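Does Sorting Trash at School Pay Off? Project Report, Irkari Group

The Trevora leaflet says sorting at school cuts landfill waste by half. We had doubts, so we weighed the lunch bins for 17 days.
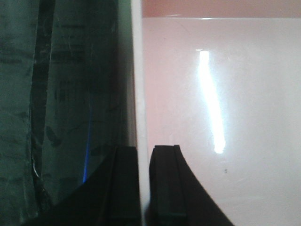
Did the sorted bins stay clean?
Only on four days. The rest of the time food ended up in with the paper.

The leaflet never says how its own figure was measured, and we got no reply when we wrote in July. Our drop was nearly 5 percent, small enough to be luck.

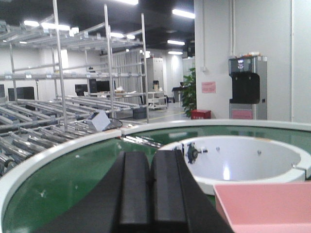
Curved belt with a green surface and a white guard rail.

A longer test might show more, but we would not bet on it. New signs did not seem to change much either.

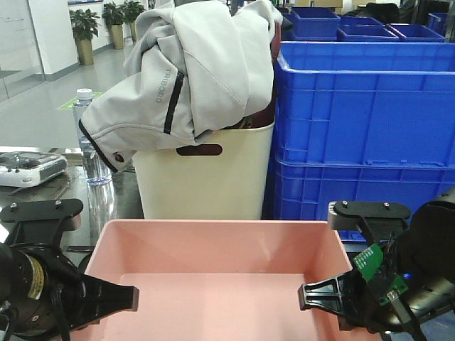
What We Would Change

Weigh the bins before lunch too, and use a better scale.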